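# Loyalty points not showing after order — Westeck toy shop

**jisine_mum** — 06/06/2022

Hi all, bit of a rant but also need help. Ordered a stacking set and the big Kobori marble run from Westeck back in April, total should of given me 585 points. Logged in today to use them on a birthday present and my balance says 252. No email, nothing. I was deffinitely a member when I ordered, the points showed up in the basket and everything.

Only thing I can think of is I paid part of it with a gift card? And I sent one item back, a wooden puzzle — but that was a cheap one, can't be worth that many points surely.

Has anyone had this? Chat on their site just goes round in circles. Birthday is coming up fast and I don't want to pay full price if I've got a voucher sat there.

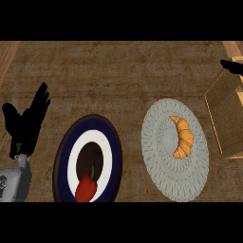

Also while I'm here, do points run out? Can't find it anywhere in the terms, or I'm looking in the wrong place. Ta.

---

**Drorska**

Gift card is your problem I think. They only give points on the bit you pay by card or PayPal. Caught me out as well. The basket shows the full points before you put the gift card code in and then doesn't update, very annoying.

Go to My Account, then Orders, click on the order number. Small line at the bottom that says points earned. If it says 252 there then it's the gift card. If it says more, something's been taken off afterwards and you want to email them. Don't bother with chat. Email took two days for me and they were fine about it, put 100 points on as a goodwill thing.

Put the order number in the subject line or you get an automatic reply asking for it.

Returns do come off too, but only what that item earned. So look at both.

---

**peg_and_bead**

same here, lost nearly all mine. gave up and shop elsewhere now tbh. marble run is good though, ours is still going

---

**tinplate77**

Agree with Drorska on the gift card. On your other question — yes they run out, 12 months from the last time you bought something, not from when you earned them. So any small order keeps the lot going. It's in the member terms, not the main shop terms, link is right down in the footer.

One more thing, check you haven't got two accounts. I'd checked out as guest once with my work email and then joined with the same address later, so half my points were on a login I'd forgotten. They merged them when I asked. Need both emails and a postcode.

If you've got an actual voucher code already, use it before they merge anything, mine vanished and had to be sent out again.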